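Die grüne Pfanne

Am Dienstag lag das Telefon quer auf dem Tisch und ich hatte mir vorgenommen, es nicht anzufassen.

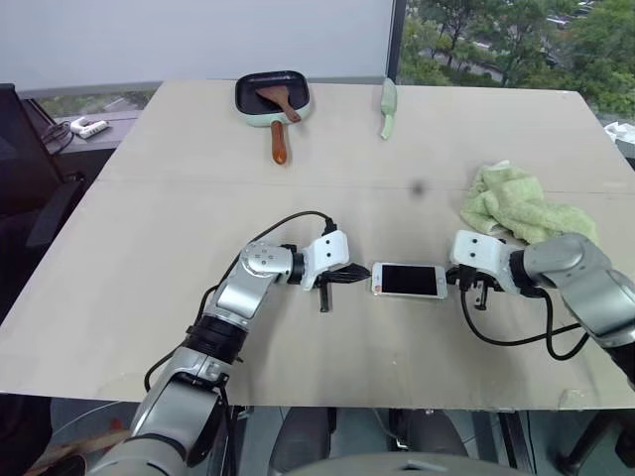 Erst die Küche, hatte ich mir gesagt, dann rufe ich bei Vanhove an. Ich kenne mich ja. Wenn ich etwas nicht tun will, fange ich an zu sortieren, und wenn gar nichts mehr geht, landet der halbe Schrank auf der Tischplatte, damit es nach Arbeit aussieht!

Die Pfanne zum Beispiel. Mintgrün, quadratisch (wer brät denn bitte quadratisch?), mit diesem Holzgriff, der so gut in der Hand liegt, dass ich sie damals im Laden gar nicht mehr zurückstellen konnte. Das war noch in Nolska, in dem Geschäft neben der Bushaltestelle, 20 Stück hatten sie davon im Fenster gestapelt, alle in derselben Farbe. Ich hatte kein Bett, keinen Vorhang und keinen Job, aber ich hatte eine Pfanne. Den Holzwender habe ich gleich dazu gekauft, und seitdem wohnen die beiden zusammen. Er liegt immer drin, auch im Schrank, auch beim Umzug. Das grüne Ding, wohl ein Schaber, gab es erst später, der gehört irgendwie nie so ganz dazu.

Und das Handtuch, ach ja. Das habe ich aus der Pension am Rudis mitgehen lassen, und ich schäme mich immer noch ein bisschen. 22 Nächte hatte ich dort bezahlt, im November, mit Blick auf einen Parkplatz, da fand ich, ein kleines hellgrünes Frotteetuch sei inbegriffen. Zusammengelegt habe ich es in all den Jahren nie. Es knüllt sich irgendwohin und bleibt da, und ich gehe drum herum wie um eine schlafende Katze.

Ich stand also da und überlegte, was davon mitkommt. Die Wohnung in Herkumwood hat 5 Küchenschränke, das weiß ich, weil die Frau von Vanhove es mir am Telefon zweimal gesagt hat, so als müsste mich das endgültig überzeugen. Fünf Schränke! Ich besitze eine Pfanne! Miete 558 im Monat, Bescheid bis vier Uhr, sonst geht sie an jemand anderen.

Es war zehn nach drei.

Ich habe dann noch über den dunklen Fleck auf der Platte gewischt, gleich unterhalb der Fuge, der da schon ewig ist und über den ich immer wische, wenn ich nachdenken will. Er ging nicht weg. Dann habe ich Wasser aufgesetzt und es wieder ausgemacht. Dann habe ich mir ausgemalt, wie die Pfanne in Herkumwood im dritten Schrank von links steht, ganz allein, mit ihrem Wender drin, und wie ich jedes Mal erst vier falsche Türen aufmache, bevor ich sie finde. Komischerweise hat mir das gefallen. Ich sah mich da stehen, in Socken, hungrig, und Türen aufmachen.

Um Viertel vor vier habe ich das Telefon genommen. Es klingelte lange, und ich hielt mich mit der freien Hand am Pfannengriff fest, als könnte ich sonst umfallen.

»Vanhove, guten Tag?«

»Ich bin's wegen der Küche«, sagte ich. »Also, wegen der Wohnung.«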